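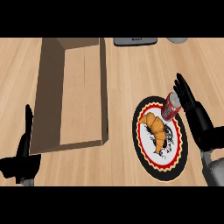 Fig. 1. The tabletop in simulation, with the right hand beside the can and the box still empty.

Home | Projects | Reports | People | Contact
2 min read

Packing task: report on the stuck release fault
Virgilio Belmonte and Rocío Salinas, Clestov group

1. What we were trying to do

The task was to move a croissant and a soda can off a plate and into an open cardboard box, using a two-armed robot with multi-fingered hands. All of the work in this report was done in simulation. The right arm picks items from the plate and the left arm stays clear of the box until it is called. Our controller, Javier, was written in the spring and had already passed the single-item test.

2. What went wrong

In July we started the two-item runs. The can went in without trouble in most of them. In 2 runs out of 30 the right hand closed on the can, lifted it, moved over the box and then did not open. The controller logged the release as finished and sent the arm back for the croissant with the can still in the hand. In the first of these the can struck the plate and pushed it across the table. In the second the arm drove the can down into the tabletop until the solver stopped at step 3000.

On real hardware this would have been a safety problem. The arm was moving at full speed with a load it believed it had dropped.

3. Cause

We first blamed the friction settings and lost a good part of the month on them. Rocío then plotted the thumb joint against its command and saw that the two came apart just before release. The thumb was pressed against its joint limit, and the open command was being clipped to zero. Javier only checked that the command had been sent — it never read the joint back.

4. Fix

Release now counts as finished when the measured finger angles pass a threshold. If they do not, the arm holds still over the box and raises a fault. We also moved the thumb's grasp pose away from its limit. We repeated the full set with the same seeds and the fault did not come back.

5. Still open

The croissant is modeled as a rigid body, so the new threshold may be wrong for anything soft. We have not tried the change on the Skustness hands in the Stitusden lab. Virgilio will add a speed cap before that happens.

Previous | Next | Back to reports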